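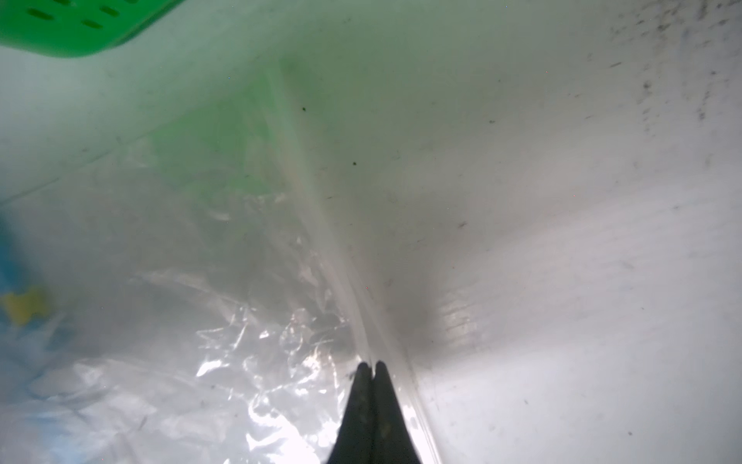
Saving seeds from the garden: a long thread for anyone who has been meaning to try it

Home Explore Notifications Lists Profile

1/ I got so many kind messages after I mentioned my seed drawer on Monday that I promised I'd write it all down in one place. So get a cup of something. I garden on a small lot behind a rented house, I've never taken a class in any of this, and I've made plenty of mistakes you can now skip.

14 replies 31 reposts 206 likes

2/ Start with beans and peas if you've never done it before. You leave a few pods on the plant until they turn tan and papery and the beans rattle when you shake them, and then you shell them in front of the TV. That's the whole job! My first saved seed was a climbing bean called Lonine that I got at a swap, and I still grow it every summer along the back fence.

3/ Tomatoes take a little more fuss, and people get squeamish about it. Squeeze the seeds and jelly into a jar, add a splash of water, put a piece of paper towel over the top, and leave it on a shelf you don't walk past too often – it will smell. After a few days the good seeds drop to the bottom. Rinse them well in a fine strainer.

4/ Then spread them on a plate or a coffee filter to dry. I used paper towels for years and ended up peeling little scraps of paper off every single seed come February, grumbling the whole time. (You can also just plant the scrap of paper, which my sister does, and her tomatoes look better than mine.)

5/ Drying is where I went wrong the most. Seeds can feel dry on the outside and still have damp in them, and then you seal them up and find fuzz at Christmas. I give small seeds 2 weeks in a room with some air moving and I stir them with a finger when I remember. Beans get longer. A dry bean should break when you hit it with a hammer. If it squashes, it goes back on the tray.

9 replies 12 reposts 118 likes 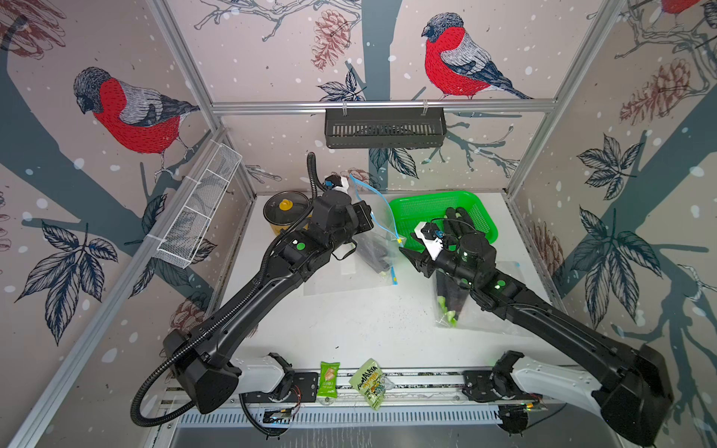 6/ And please keep them out of the oven, even the "lowest setting" kind of oven. I cooked a whole year's worth of peppers that way, and I'd been so proud of that batch. A shady windowsill is fine, or the top of a bookcase. Warm is all right, hot is not.

7/ Now, the question of which plants to save from. Pick your best one early in the season, before you're tempted to eat everything, and tie a bit of yarn on it. I tie red yarn on 5 lettuce plants every spring and then spend June guarding them from my own family. Lettuce gets tall and weedy and a bit embarrassing before it flowers, so put it somewhere the neighbors won't ask about.

8/ Squash and pumpkins will cross with each other if they're the same species and flowering nearby, and the bees do not care about your plans. I once saved seed from a lovely round green squash we called Rotich and grew a long pale striped thing the next year that tasted like wet cardboard. The chickens down the street enjoyed it. If you want squash to come true, look up hand pollination, or be the only person in the area growing that kind, and good luck with that one.

9/ Labels! Write the name and the year the minute you put the seeds down to dry, on the plate itself with masking tape if you have to. I have an envelope that says "the good one" in my handwriting and I couldn't tell you what's in there. It could be kale. I've also got 2 jars that both say Serico, one a tomato and one clearly a basil, so I had a confusing day at some point.

10/ Storage can be as plain as you like. Paper envelopes inside a tin, old spice jars, zip bags with the air pressed out once you're certain everything is dry. Cool and dark matters more than what you put them in. Mine live in a drawer in the hallway, on the north side of the house, and onions are the only ones I bother to use up fast. Onion seed just doesn't keep very long.

7 replies 22 reposts 163 likes
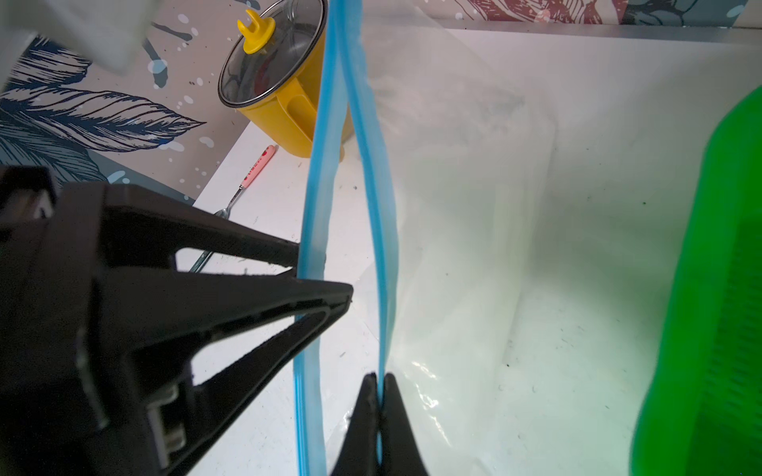
11/ How do I know if old seeds are still good?

Put ten of them on a damp paper towel, roll it up, slip it into something that holds the moisture, and leave it somewhere warm for a week or so. Count the sprouts. If eight come up you can sow as usual, and if it's only three or four, sow them thick and hope. I do this in late winter when there's nothing else to do out there, and it's a nice little lift to see green that early. Peppers and parsley are slow, so give those longer before you give up on them.

12/ Last one, and thank you for reading this far. Most of what I know I got from Prakash Amin, who ran the swap table at our library for years and would press envelopes on you whether you had room or not. The Planalis peas I grow came from him, and I've passed them along to more people than I can remember. If you have extra, give them away – write the name on the envelope, add a line about how tall it gets, and if you're near me, I'm always looking for runner beans.

38 replies 54 reposts 412 likes

We use cookies to keep you signed in and to improve your experience. Accept all Manage settings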